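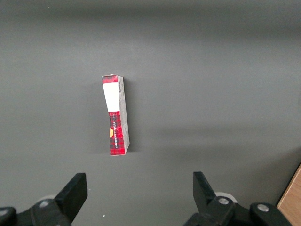 Timo Ackermann thinks I'm doing staff training all wrong, and he told me so in the hallway at Wallivthorpe – teachers don't want another session on the online gradebook, they want someone to sit next to them while they use it.

Okay, fair! I had 17 people signed up for my October workshop on shared lesson folders, and I'd built this giant slide deck (100 slides, I'm not proud) that we got maybe a third of the way through. Everybody was polite. Then two people stayed after and asked me how to log in.

So for the next round I'm trying it Timo's way. Half an hour each, during planning periods, and they pick the thing they want help with. My first one is a fourth grade teacher who wants her reading groups in Hamomer, and I've never set that up myself, so we'll be poking at it together. I still need to find out if Frerichs will let me count the hours.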